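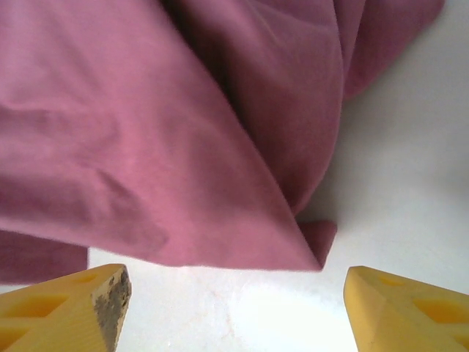
Pink cloth, yellow fingers, and one corner waiting to be picked up.

Can a machine fold my laundry yet? - a gallery page
13 March 2023

I get asked this more than anything else on the site, usually by people with kids and usually in all caps. So I've finally made a page for it. It's a short gallery (one picture so far, up at the top, and I'll keep adding to it as I go) plus my running notes on which chores I'd hand over today and which ones I'd still do myself while grumbling at the radio.

The cloth picture went first for a reason close to my heart, namely that fabric is the chore I hate most. Look at that corner hanging down near the fingertips! If you or I saw it we'd pinch it and be done. For a machine, that's a whole afternoon of trouble. Which bit is a corner and which is just a fold that happens to look pointy? Is it one layer or two? A mug is always a mug, but a bunched-up piece of cloth is a different shape every single time you drop it, and I think people who've never tried to program anything really don't get how mean that is.

I also love how worn the tip of the left finger looks next to the right one. Both have those little pockets in the top, both the same yellow, and then one of them looks like it's been digging potatoes. I've got kitchen tongs in exactly the same state.

My notes so far, chore by chore:

Folding - not yet, not for me. I spent most of February reading everything I could find on it, and my count got to 704 attempts written up in one place or another before I gave up keeping the list. Towels go best. Small square things go pretty well. Anything with sleeves is still a comedy. Fitted sheets I can't do either, so I'm not going to be snooty about it.

Vacuuming - yes, mostly, as long as you pick up your socks first. Ours is called Plollura (my spelling, don't ask) and she gets stuck under the same chair every time. Still worth it.

Dishes - the dishwasher counts as a machine and I'll fight anybody who says it doesn't. Loading it is the part I want help with, and I haven't seen anything I'd trust with my good bowls.

Shop shelves - closer than I expected. The Zonwood store out in Lorcombe has a rolling thing that goes up and down the aisles checking what's run out. It doesn't put anything back on the shelf, mind you. A person comes along behind and does that.

Sorting returns - I asked at Vukčević, the clothing place by the bus station, since they handle 2000 items on a busy week. All by hand! They said they'd take a machine tomorrow if it could turn a sweater right side out. Sweaters, again. It always comes back to cloth.

So out of the 9 chores on my original list I'd give two a proper yes, and one of those is vacuuming, which I'm counting even with the chair business. The other is mowing, and I'll do a separate page on that when the grass gets going.

If you've got a picture of a machine having a go at something around the house or the shop floor, send it over and tell me what the job was. Laundry ones go to the front of the line. I've got a basket upstairs that's been waiting since last month and I'm still hoping.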